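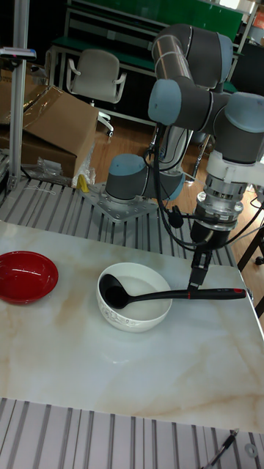
Finance and Treasury Services, Jurnon Group

August 20, 2018

Print this article | E-mail this article

The end of the thirty-day wait: how smaller suppliers are being paid

For most of its history the purchase ledger at Jurnon ran to a single rhythm. Invoices were received, stamped and passed to the budget holder, and payment left the bank on the last working day of the following month. A supplier whose invoice arrived on the second of August could therefore expect its money at the end of September, and a supplier whose invoice was queried could expect it rather later.

The arrangement suited the company. It did not always suit the people who sold to it. Of the 800 suppliers on the ledger at the start of this year, more than half employ fewer than ten staff, and for firms of that size the date on which a customer pays can decide whether wages are met from the current account or from an overdraft.

Glenys Wainwright joined the department in 2010 and has managed supplier payments for most of the time since. She recalls that complaints were few, and that this was taken for a long while as a sign that all was well.

"Small firms do not complain to a large customer," she says. "They telephone and ask politely whether there is any news. We were taking a great many of those calls and recording none of them as complaints."

A review of the ledger was begun last year. It found 1778 invoices that had been paid after their due date in the preceding twelve months. Very few had been held back because of a real dispute over goods or price. The usual causes were a missing order number, a budget holder on leave, or bank details that had changed and had not been confirmed. In several cases the invoice had been approved within days and had then simply missed the monthly run.

The department's first step was to replace the monthly run with a weekly one, made every Thursday. Suppliers on standard terms are still paid at thirty days, but the thirty days now begin on the date the invoice is received. Firms with fewer than ten employees may apply to be paid at ten days, without any deduction from the sum due.

Early settlement discounts were considered and set aside. Under such a scheme the supplier accepts a slightly smaller payment in return for a quicker one, and the practice is common in the trade. The department took the view that it would in effect be charging its smallest suppliers for prompt payment — a service they might reasonably expect in any case.

Payments abroad proved harder. The company buys from 35 overseas suppliers, and until the spring each was paid by individual bank transfer, with charges at both ends and an exchange rate that was known only once the money had gone. Brulberg, a maker of filtration parts, had on several occasions received less than the amount invoiced and had been obliged to raise a second invoice for the shortfall. Payments of this kind are now grouped by currency and sent through Plimia, a payments provider appointed after a tender. The rate is fixed when the batch is approved, and Jurnon bears the sending charge.

Stricter checks have been introduced alongside. Any request to change bank details must be confirmed by telephone, using a number already held on file, and a second member of staff must approve the change before money is released. The rule adds a day or two to some payments. Chege, a packaging firm which moved banks in the summer, waited almost a week while its new account was verified, and asked with some force why this was necessary. The department has since rewritten the letter it sends in such cases so that the likely delay is stated at the outset.

Not every difficulty has been settled. Budget holders still approve invoices at very different speeds, and a weekly run is of little use to a supplier whose invoice is sitting unread. Reminders are now issued after five working days and pass to the head of section after eight. Ms Wainwright would prefer a shorter period, and the matter will be looked at again when the half-year figures are available.

Suppliers wishing to apply for ten-day terms should write to the purchase ledger office, quoting their supplier number and the number of staff employed. Applications are normally answered within two weeks. Existing orders are not affected until the new terms have been confirmed in writing.

Share (35) | Comments (0)
Print this article | E-mail this article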